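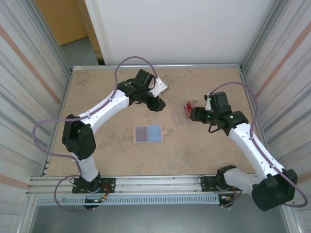

April 16, 2022

Open day at Mirolix. Went with Sipho Van Wyk, who drove. Writing this up before the brochure gets to me.

The pitch we were sent: two-arm cell, picks and places small flat goods, "ready for light retail packing." Our interest is the card and insert line at Besberg, where people still load holders by hand. Beverley Fothergill wants to know by November if it's worth asking for a quote. My answer today is no, but I'll put down what I saw so she can argue with me.

The cell is a table with two white arms on the front rail and light gray ribbed side panels. Tidy enough. The cabling bothered me. Purple lines loop up over the arms, and the left one swings out past the table edge. Fine for a demo, but on our floor somebody walks by with a cart and catches it. I asked about cable guides and was told they are "on the list."

The job we cared about was plastic cards in a clear stepped holder. Clear acrylic on a pale table is a mean test and I give them credit for picking it. I'd have more faith if they had let us choose the start position. The presenter set every piece down himself, and he was careful about it. Sipho asked if he could turn the holder a little between runs. They said after the break, and after the break we were in the talk about financing. 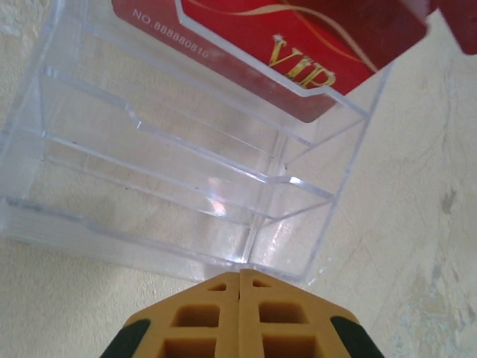
Finger notes: yellow, molded with open pockets, coming to a point at the tips. I can see why you'd want some give for a thin card. What I couldn't get was a wear figure. The presenter said 2000 cycles, then said that was for the older pads, then said he would email me. Also no answer on price per pair.

We stayed for 11 runs of the card job. Sipho had the stopwatch and almost 30 seconds was the best of them. Our people are well under that, and they talk while they do it. Two runs were stopped by hand and restarted without comment. I don't count those as passes, whatever the slide said.

Things I'd want before anyone spends money:

- our cards and our holders, loaded by us
- a full shift with the same set of fingers
- the success rate with the restarts left in
- a name for whoever fixes it when it stops

Sipho is less sour than I am. He thinks the wrist camera view is the good part and that Ollside could use something like it for checking, with no picking at all. Maybe. He can write that one up.

Yatsenko has their own demo in November and has said visitors can bring parts. Told Beverley I'd go to that. Need to pack 5 holders, the scratched ones too, and a stack of cards with the shiny finish.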